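**1/**
Thread on setting up a coffee tray, because I said last month I would write down how I do it and then did not.

**2/**
Background: I rent out the downstairs room in August and I bring guests a coffee in the morning. One cup at a time, on a tray, up or down four steps depending on where they are sitting. I have spilled enough of it to have opinions.

**3/**
The cover goes on the table first. I use a plain flat sheet, the Lavamell one in the very pale lavender. It was sold as bedding. I cut it down for the table and hemmed it on the machine. Washes at 100 degrees on the warm setting and comes out fine.

**4/**
I don't cover the whole table. I leave a strip of wood at the back so I can see where the edge is. The cloth needs to be flat. Any fold under a saucer makes the saucer rock, and a rocking saucer puts coffee in the saucer.

**5/**
The tray is wood with a raised rim and rounded corners. I bought it at the Amato shop on the corner when they were clearing out the back shelves. Before that I had a flat one with no rim. The flat one now lives under a plant.

**6/**
Tray goes near the front of the table, long enough before the coffee is ready that I'm not moving it with a full cup in the other hand. Cup and saucer wait behind it. I set those up together and then lift them across together.
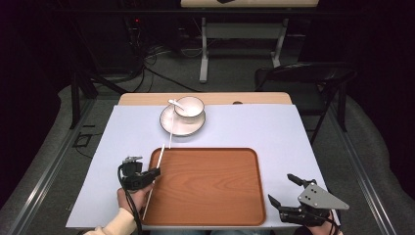 *Tray in front, cup and saucer behind it, spoon already in the cup.*

**7/**
Someone will ask about the spoon. Yes, I put it in the cup while I'm laying things out. On the saucer it slides. When the coffee is poured I move it to the saucer, handle pointing right, and by then the saucer is sitting on the tray and doesn't get tilted again.

**8/**
The cup is white with a dark line near the top, and the saucer has a thin dark line at the rim. I had a full set from Talbridge, 11 years old now. What's left is four cups and more saucers than I need. If anyone has seen the same pattern secondhand, send me a message. I'm only after cups.

**9/**
Order once it's all out:
- saucer onto the tray, a little off center
- cup on the saucer
- small plate with a cookie next to it
- napkin under the plate so it doesn't blow off on the porch
- pour last

**10/**
Off center matters if you carry with two hands and one arm is stronger. I put the cup toward my right. If I put it in the exact middle I tend to lift the right side higher and the cookie plate travels.

**11/**
Fill level: stop a finger's width under the dark line. I used to fill it to the line because it looked generous. It was generous to the tray.

**12/**
Coffee is Bevo, the medium one, ground for drip. I've tried fancier and the guests didn't say anything different about it. Milk goes in a separate small pitcher. Sugar only if they ask, or it sits there and gets damp.

**13/**
Cleaning the tray: damp cloth, then dry cloth, then stand it on its side for a bit. Don't leave it in the sink. I left the last one in the sink overnight and it cupped in the middle, and after that nothing would sit level on it.

**14/**
Coffee on the pale cover: cold water right away, dish soap, leave it an hour, wash as usual. That has worked on almost everything. There's one mark from last summer that is staying, and I turn that end toward the wall.

**15/**
A few people asked why not use a place mat and skip the big cover. I did that for a while. The cup and saucer made noise on the bare wood at six in the morning, and the room below is where people sleep.

**16/**
Tea is a different setup, with the pot and the strainer, and I need the bigger tray for it. I'll do that one separately when I've found the strainer.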